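Dispensador de bebidas Venovov con grifo: reseña después de un verano de uso

Lo compré en junio, escribo en septiembre. Voy rápido que tengo cosas en el horno.

Contexto: en casa somos muchos los fines de semana y la nevera se abría cada minuto. Jarra fuera, jarra dentro, puerta abierta, charco. Quería algo que se quedara en la mesa y que cada uno se sirviera solo. Miré el de Prirkari (más barato, grifo de plástico que ya en la tienda bailaba) y uno de Ledesma muy bonito, de cristal, que pesa un disparate vacío. No quiero pensar lleno. Al final el Venovov, 3.973 pesos en el bazar Rendano, envío aparte.

Montaje. Fácil. Viene el grifo suelto, con 2 juntas de goma, una va por dentro y otra por fuera. El manual lo dibuja al revés, o yo lo entendí al revés, el caso es que la primera vez goteó. Desmonté, cambié, apreté a mano, fin del problema. No uséis llave, la rosca parece delicada.

Primer lavado: hacedle caso al folleto y pasadle agua tibia con bicarbonato. Olía a nuevo, ese olor a caja. Con dos enjuages se fue. El limón tambien ayuda.

El grifo es lo mejor del aparato. Suave, corta en seco, no deja hilillo. Los niños lo manejan sin ayuda y los abuelos igual, que con el anterior había que hacer fuerza con el pulgar. El mando rojo se ve desde lejos, detalle tonto pero útil cuando hay gente. 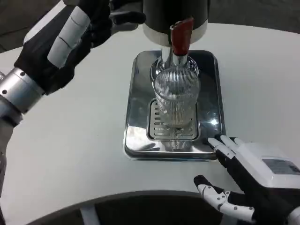
Bandeja de goteo con su rejilla y un vaso alto encima.

La bandeja. Bien y mal. Bien: recoge, la rejilla sale y va al fregadero, nada de paño debajo. Mal: es un espejo, y como todo espejo se marca. Dedos, cal, gotas secas. Si sois de los que no soportan una huella, os va a dar la lata. Yo le paso vinagre cuando me acuerdo. Y ojo que poco fondo tiene, si alguien se distrae y rebosa el vaso hay que vaciarla en el momento.

Qué bebidas aguanta. Esto es lo que más me preguntan:

Agua con pepino y menta, perfecto. Las hojas enteras, si las picáis acaban en el grifo.

Limonada colada, perfecto. Sin colar, desastre, la pulpa atasca a la media hora y toca soplar por el caño (muy elegante delante de las visitas).

Agua de jamaica, muy bien. Mancha algo la junta, sale con bicarbonato.

Horchata, regular. Se posa. Hay que remover y al final lo último sale como arena.

Sangría: la fruta en un bol aparte y cada cual que se la ponga. No insistáis.

Nada con gas. Lo probé una vez, a los 20 minutos agua dulce.

Frío. Trae tubo para hielo, va por el centro y no agua la bebida. Cumple, sin milagros. Metiendo la bebida ya fría aguanta una comida larga, metiéndola del tiempo no esperéis gran cosa. En pleno agosto, en la terraza, hielo dos veces.

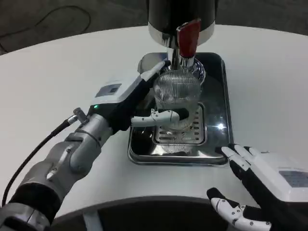 Caño, mando rojo y vaso en su sitio. El hueco es justo.

Altura, importante. Medid vuestros vasos antes. Los altos entran rozando, una copa de las grandes ni soñarlo, los de sidra menos. Se arregla subiendo el dispensador a un cajón o a una tabla gruesa, pero entonces salpica más. Yo he acabado comprando vasos nuevos, que ya es triste comprar vasos para el dispensador y no al reves.

Limpieza diaria: vaciar, agua caliente, jabón, cepillito de biberón para el caño. Semanal: desmontar el grifo entero. Pereza, sí. Pero si lleváis azúcar y lo dejáis, se pega, y luego el mando va duro. Lavavajillas no, lo pone bien claro y no pienso comprobarlo.

Servicio técnico: escribí por una junta de repuesto, contestaron rápido, la junta tardó casi un mes. Venía en un sobre sin nada dentro más que la junta. Funciona.

A favor: grifo, rejilla desmontable, se ve bien en la mesa.

En contra: huellas, altura, el tubo de hielo se podría haber hecho más ancho.

¿Lo volvería a comprar? Sí, en rebajas. A precio completo me lo pensaría. Para dos personas no le veo sentido, una jarra y listo. Le pongo cuatro estrellas, la quinta se la quedó el manual.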